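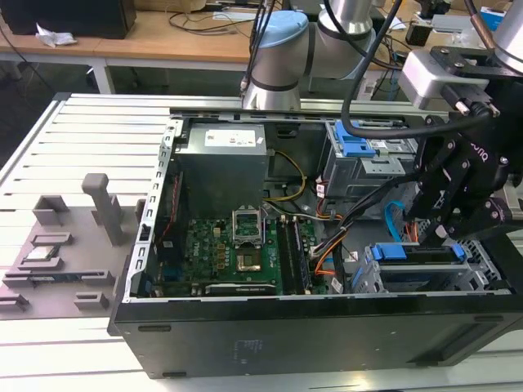 Tower on its side on the slatted bench, side panel off and socket bracket up.

Skerkwood Slatted Workbench Top – white aluminum

I've sold benches for 7 years and this is the one I keep going back to for computer work. You can lay a whole desktop tower down flat on it, pop the side off, and have the power supply, the memory and both drive bays all facing up at you. No crouching under a desk with a flashlight in your teeth!

The slats are my favorite bit. Dropped screws land in the grooves and stay there (mostly), and you can bolt a clamp or a lamp arm pretty much anywhere along them. The white finish helps more than I figured it would – a black case shows up really well against it, and so does a stray black screw.

It comes as a top only. Legs are separate, and the Brosis frame fits without drilling. If you already have the older Gesterau legs, you'll want the adapter plates, so drop me a note with your order and I'll put a set in the box.

Please get a second person to help lift it! The carton is long and awkward and I've dinged my own door frame twice.

One thing to know if you work on open boards: bare aluminum conducts, so keep the case or a mat between the bench and anything live. I use the gray Swati mat, sold separately.

Item no. 2285
Back in stock in May
Questions about fit or shipping: ask for Naveed Cheema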